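The yellow tape had come all the way from Zadholm, and Güven loved it. He had carried it over the hills in his coat pocket, 4 hours by the slow bus, and he would have carried it 100 more. It was the yellow of the ferry at Kullham when the sun first got to it!

He pushed the two white tables together until they met in a thin seam – lovely, a whole country of tabletop – and put the tape at the back, standing up so he could admire it. The pliers with the orange and black handles went over to the right, near the corner. Then he opened the laptop and rang Drulora Street to tell them the workroom was ready.
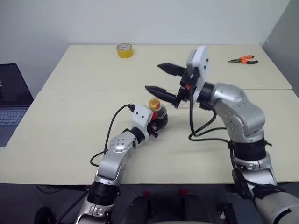
Eyvindur wanted to know why the pliers were at the back, when he'd only be stretching for them all morning.

"Because the front is for the kite!" said Güven. "Think of the wings, Eyvindur. They'll need every bit of it."

There was a long breath on the line, and somewhere behind it a kettle.

"Is it the big one? The Farahani pattern?"

"The big one. Fifty-nine pieces, and I've got the drawing by heart."

"Don't cut anything," said Eyvindur. "I'm putting my shoes on."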